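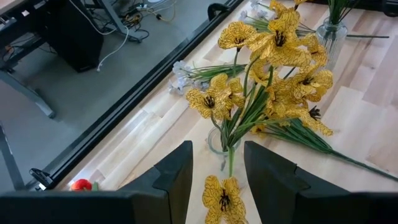
# Flower table: student manipulation project, Jukthorpe

2018-09-13

The gallery covers the flower-arranging task from the Jukthorpe robotics class. Students work in teams of two or three and write a program that picks up artificial stems from a table and places them in a vase. The class has used blocks and cups for the same exercise in past years. Flowers were added this term because they bend, overlap and catch on each other, and the simple grasping code from the first unit does not handle that well.

The view is from the wrist of the arm, looking out between the two black fingers. This is the same view the students use when they label their grasps.

**The flowers.** The yellow lilies are artificial, with dark brown veining on the petals and dark stamens. Most of them lie together in one large bunch, and a single bloom sits apart between the fingers. Separate blooms are the easier case. In the big bunch the students have to decide which stem belongs to which flower before they plan anything, and most of the class time goes into that.

**The small bunches.** The pale white and lavender flowers were added after the first week. Teams may leave them alone or place them for extra credit. The petals are tiny and clustered, so everyone so far has chosen to grasp by the stem.

**The vases.** Both are clear glass, one small and one ribbed. Clear glass is hard for the depth sensor, and the teams handle it in different ways. Team Sultov measures the position by hand and types it in. Team Fondo looks for the green stems at the mouth of the vase and works down from there. Team Achterberg started with edge detection – it picked up the lines between the table boards too, and they are now rewriting it.

**The table.** Light wooden planks with a black rail along the side. Teams set their workspace limit short of the rail so the arm stays over the wood.

## Task rules

- Each team gets 30 attempts per session.
- An attempt ends when the stem is in the vase, or when it is dropped.
- Flowers may be moved by hand between attempts, never during one.
- Stop the arm before reaching over the table.

The shared folder now holds 3231 labeled grasps from all teams. Each team needs 500 of its own before the final run in November, when the task will be six stems in one vase with no restarts. Pictures from the final run will be added to this page.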